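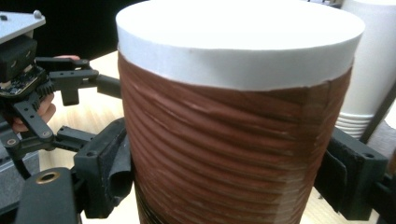 Section 9: Teaching your Raston grippers to handle paper cups

I get asked all the time whether a machine can clear up after a coffee morning yet. My answer is "sort of, on a good day, if you've done your homework" -- and this section is the homework! You'll be doing the job yourself with the hand-held grippers so that the Escobar software has something to learn from. Paper cups look like the easiest chore going, but they squash, they roll and they stick together, so take your time over it.

Before you start

You'll need both grippers, fully charged, and a bag of cups. I like the brown ribbed sort (the ridges give the pads something to hold) but plain white ones are fine too. Work on a table at a height you can lean over comfortably, and check that the foam pads are clean.

Setting up

1. Switch on both grippers and wait for Saso, the little recording program, to show two green ticks.
2. Open and close each gripper fully a couple of times. If one feels gritty, go back to Section 2.
3. Set the squeeze limit to 48. The default is far too strong for paper.
4. Type a name for the chore. Keep it dull and clear, such as "cups, pick up and turn".

Picking up and passing over

5. Bring the fingers down either side of the cup and close them slowly until the pads just touch.
6. Squeeze a tiny bit more, then lift. If the wall buckles, open up and begin again with a fresh cup.
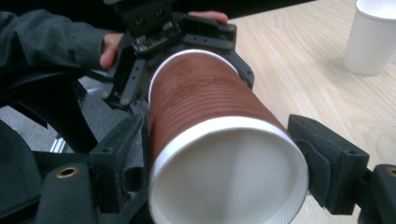
7. To pass a cup between grippers, get the second one holding firmly before you let go with the first. I count to two under my breath, which feels silly but works a treat.
8. Put the cup down, open wide and back straight off.
9. Press Save, or Bin if you made a mess of it. Don't be shy with Bin!

Caution: keep your fingertips away from the moving links while the gripper is closing. They do nip.

Note: if Saso shows error 682, one gripper has lost its connection. Switch both off, wait a moment and start again from step 1.

How much is enough?

More than you'd like, I'm afraid. My Dreltberg arm got decent at single upright cups after one long Friday of recordings, but it's still hopeless with a tight stack and it gives up on anything lying on its side near the table edge. I wouldn't trust it with a full cup of tea either. Save stacks for a separate session, under their own chore name, and see Section 10 for loading your recordings onto the arm.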